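Memoria del proyecto: el pan de masa madre en hornos pequeños
Asignatura de Proyecto Integrado, segundo curso
Autora: Feng-yi Chow
Fecha de entrega: November 19, 2022

1. Por qué este tema

Empecé con la masa madre en agosto, en pleno calor, que es seguramente el peor momento para encender un horno y el mejor para ver fermentar algo. El primer bote se me desbordó en la encimera durante la noche y me pareció maravilloso. ¡Harina y agua, nada más, y aquello había levantado la tapa! Desde entonces tenía claro de qué iba a tratar este trabajo.

La pregunta que planteé al profesorado era sencilla: ¿se puede hacer un pan decente, con su corteza y su miga abierta, en una cocina de estudiante? Casi todos los libros dan por hecho un horno grande con solera de piedra, y en los pisos compartidos lo que suele haber es un horno de sobremesa, cuando lo hay. Me interesaba la parte biológica (levaduras silvestres y bacterias lácticas conviviendo en el mismo bote), pero también la parte práctica, la del pan que luego te comes con aceite.

2. El cultivo

Trabajé con 2 cultivos. Al primero lo llamé Cerau y lo alimenté siempre con harina de centeno integral. El segundo, Plomier, comió trigo blanco desde el primer día. Los nombres no significan nada, pero escribir «muestra A» en la etiqueta de algo que huele a yogur y a manzana me resultaba muy triste.

Cerau arrancó antes y con mucha más fuerza. El centeno integral conserva el salvado, y con él buena parte de los microorganismos y de los minerales que aprovechan. Plomier pasó varios días con aspecto de cola de empapelar, hasta que una mañana apareció lleno de burbujas finas y con un olor dulce, casi a leche. A partir de ahí fue el más regular de los dos, y es el que usé para las hogazas.

Una cosa que aprendí tarde: la temperatura del agua importa muchísimo más que la marca de la harina. En las primeras semanas echaba agua del grifo sin medir nada y luego me extrañaba de que un día la masa tardase el doble. Cuando empecé a anotar la temperatura, las notas por fin cobraron sentido – y pude planificar las clases alrededor de los pliegues, que tiene su gracia.

3. Las hogazas

Horneé 13 panes a lo largo del proyecto. De ellos, 9 me parecieron buenos, con «bueno» entendido según la ficha de cata del anexo: volumen, color de la corteza, apertura del greñado, acidez y elasticidad de la miga. Los otros se quedaron bajos, casi todos por falta de fermentación y uno por exceso (se me fue el santo al cielo estudiando Estadística y aquello era ya una torta).

La receta base es una masa con hidratación moderada, sal al final de la autólisis y pliegues espaciados. Probé también una versión con hidratación muy alta, que llamé Rathore en el cuaderno. Es una masa preciosa de tocar, temblorosa y llena de aire, pero se desparrama en cuanto sale del banetón y en un horno bajo no tiene de dónde agarrarse. La recomiendo para focaccia, donde desparramarse es exactamente lo que se le pide.

La fermentación larga en nevera fue el gran descubrimiento. Una noche entera en frío da un sabor más complejo, un punto láctico muy agradable, y la masa fría se corta con una limpieza que a temperatura ambiente no conseguí nunca.

4. El problema del horno

En un horno de sobremesa hay poco volumen de aire y las resistencias quedan cerca de la masa. La corteza se forma pronto y puede cerrarse cuando la miga todavía quiere crecer. El vapor ayuda mucho: mantiene húmeda la superficie y deja que el pan se expanda durante los primeros minutos.

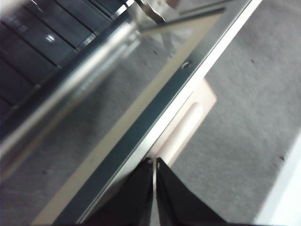
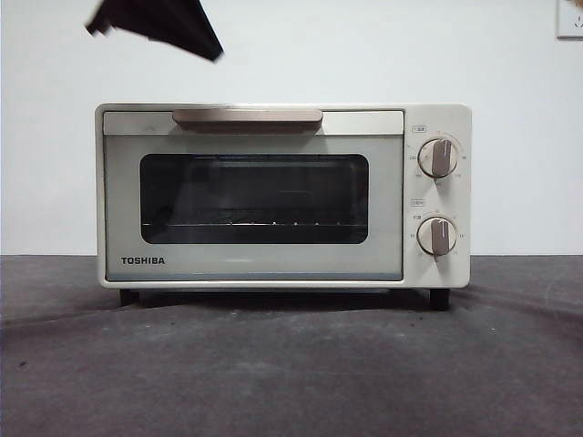

Horno de sobremesa Toshiba (en la foto del electrodoméstico).

Lo que mejor me ha funcionado es hacer piezas pequeñas, cubrirlas al principio con un molde metálico invertido y precalentar bastante más de lo que dice cualquier manual. También conviene girar la pieza a mitad de cocción. Con una hogaza grande el resultado empeora enseguida – la parte de arriba se tuesta y el centro queda gomoso.

5. Lo que queda por probar

Me gustaría comparar los dos cultivos con la misma harina durante varias semanas, para ver si Cerau pierde su carácter o lo mantiene. También quiero medir el pH con tiras en cada refresco, cosa que en este trabajo solo hice al principio. Y tengo pendiente un pan de centeno al cien por cien en molde, denso y oscuro, de los que se cortan al día siguiente. El bote de Cerau ya está refrescado para eso.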